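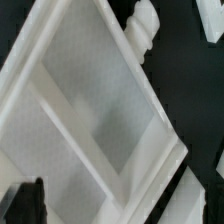

En Brivano vendemos luz de segunda mano. Dicho con menos poesía: compramos puertas, ventanas y mamparas desmontadas de reformas, las limpiamos y las volvemos a vender a gente que tiene un pasillo oscuro o un baño sin ventana. El material más pedido es el translúcido, en la línea de esos dos paños esmerilados con su barra blanca y gruesa en medio, porque deja pasar la claridad y se guarda para sí lo que haces con el albornoz. El plástico blanco tiene peor prensa que la madera vieja, pero la madera vieja hay que lijarla y casi todos nuestros clientes lo descubren tarde. Las preguntas que siguen son las que nos llegan al mostrador, ordenadas según la paciencia de quien las contesta.

¿Qué hago antes de ir al almacén?

Medir. El hueco, no la ventana que había antes. Tres veces de ancho, tres de alto, y te quedas con la medida menor. Apunta también el grosor de la pared, que se le olvida a todo el mundo, incluido Frans Michiels, que lleva la sección de puertas y en su propia casa tiene una que abre hasta la mitad.

¿«Más o menos como una puerta normal» es una medida?

No.

¿Una pared interior con cristal da luz de verdad?

Depende de lo que haya al otro lado. Si el paño da a un salón con ventana a la calle, el pasillo cambia mucho. Si da a otro pasillo, habrás juntado dos penumbras. Haz la prueba una mañana: deja abierta la puerta de la habitación clara y mira hasta dónde llega la luz por el suelo. Más allá de ahí no esperes milagros de un panel.

¿Mate, estriado o transparente?

El transparente da más luz y menos intimidad. El mate difumina bastante, salvo que te pegues a él, y entonces se te ve la mano con una nitidez muy de película de miedo. El estriado queda a medio camino y coge polvo en las ranuras. Para baños recomendamos mate. Para despachos, lo que aguante tu relación con la familia.

¿Puedo cortar un panel a medida?

El vidrio templado no se corta. Explota, y no es una manera de hablar. El laminado lo corta un cristalero, y el plástico se puede cortar en casa con la hoja adecuada y sin prisa. Si no sabes qué tienes, busca un sello en una esquina. Si no hay sello, pregúntale a Noreen Moynihan, que distingue unos de otros con los nudillos y no ha querido enseñarnos cómo.

El marco se ha puesto amarillo. ¿Vuelve a ser blanco?

A veces. Empieza con agua templada y jabón neutro, que resuelve más de lo que parece. Después, un limpiador específico para PVC, probado antes en un canto escondido. La lejía no. El estropajo verde tampoco: quita el amarillo y el brillo, y deja a cambio unas rayas preciosas donde se instalará la suciedad de los próximos años. Si el amarillo es del sol, está dentro del material y toca pintar o aceptarlo. Floor Baert defiende que se llama «marfil» y ha vendido unos cuantos con ese argumento.

¿De qué color pinto lo que queda detrás o al lado?

La claridad que atraviesa un paño blanco se lleva algo del color de la pared que tiene enfrente. Un beige no se nota. Un color saturado, sí: el verde intenso, por ejemplo, favorece a las plantas y a casi nadie más. Pinta un cartón grande, apóyalo en la pared y vive con él una semana antes de comprar el bote de la marca Odlow que te ha hecho ojitos. Y ten en cuenta las superficies oscuras. Una mesa negra se come buena parte de la luz que acabas de pagar - a cambio, todo lo blanco que pongas cerca parecerá recién comprado.
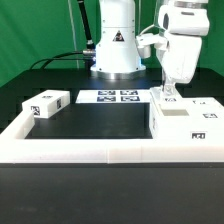

Fondo verde vivo, tablero negro y blanco por delante: el contraste manda.

¿Cuánto cuesta?

Los paneles sueltos empiezan en 34 euros. Una puerta interior con cristal y marco anda entre 300 y 400, según estado y herrajes. Las piezas de la serie Prandine son más caras porque ya no se fabrican y porque Annelies Verstraete, que pone los precios, lo sabe.

¿Se regatea?

Se puede intentar. Annelies escucha con mucha educación.

¿Hacéis envíos?

Dentro de la ciudad, sí. El reparto lo hace Koster, que entrega en portal y ahí se acaba la historia. Si vives en un cuarto sin ascensor, ve pensando a qué amigo le debes menos favores. Fuera de la ciudad enviamos marcos sin vidrio. Con vidrio lo intentamos durante un tiempo y preferimos no hablar del tema.

¿Y la instalación?

No instalamos. Tenemos una lista de montadores con los que trabajamos a gusto, y te la damos en el mostrador. En abril están todos ocupados, que es justo cuando a la gente le da por mirar sus ventanas.

¿Puedo devolver una pieza?

Tienes 6 días, con el ticket y la pieza como salió de aquí. «No cabía» se acepta como motivo una vez por cliente. A partir de la segunda, Henk De Graaf te regala una cinta métrica y no te devuelve el dinero.

¿Compráis lo que yo desmonte?

A menudo. Mándanos antes una foto, las medidas (sí, otra vez) y di si conservas las bisagras. No cogemos vidrio rajado, marcos combados ni nada que lleve pegatinas infantiles por la cara interior. Lo de las pegatinas es una decisión de salud mental.

¿Necesito permiso para abrir un hueco en un tabique?

Pregunta en tu ayuntamiento y, si es un piso, también en la comunidad. Antes de tocar nada, que alguien cualificado te confirme que es un tabique y no un muro de carga. Se parecen mucho hasta que les haces un agujero.

No veo mi pregunta.

Escríbenos o pásate por la tarde. Por la mañana descargamos y contestamos con monosílabos.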